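3.2 Storage layout

The second layout replaced the shared drawer with open-front bins placed in a row at the back of the bench. The black benchtop was kept, as white plastic and clear glass are easier to find against it. Bins were not labeled. Each was assigned to one type of item, and the assignment was written on the Curkeris inventory sheet.

Round-bottom flasks cannot stand by themselves, so the flask is stored on its ring stand. The stirring rod stays in the beaker. Plates are handled separately, on the open part of the bench in front of the bins.
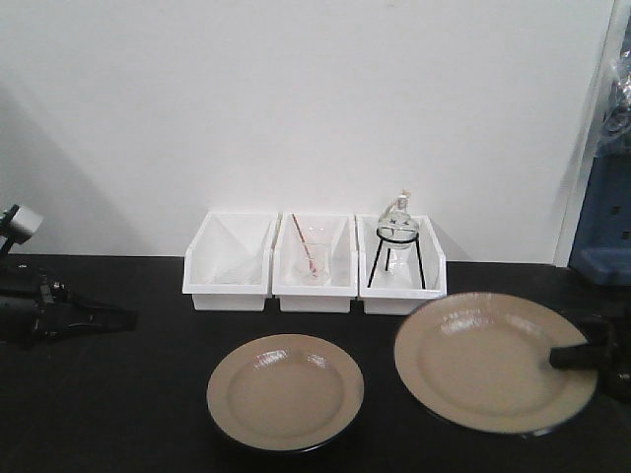
The low front edge lets a user lift out a beaker without tipping it. Tall items stick up above the back of the bin – this was accepted, but it rules out placing a shelf directly overhead.

Retrieval and return were logged in October for both layouts. The drawer layout gave 742 entries and the bin layout 840. Items returned to the wrong place fell from 121 to 20. Most of the remaining errors involved plates, for which no fixed position had been set.

3.3 Limits

Only one bench in the Ernov teaching lab was used. Breakage was not recorded, and the two layouts were tested by different class sections.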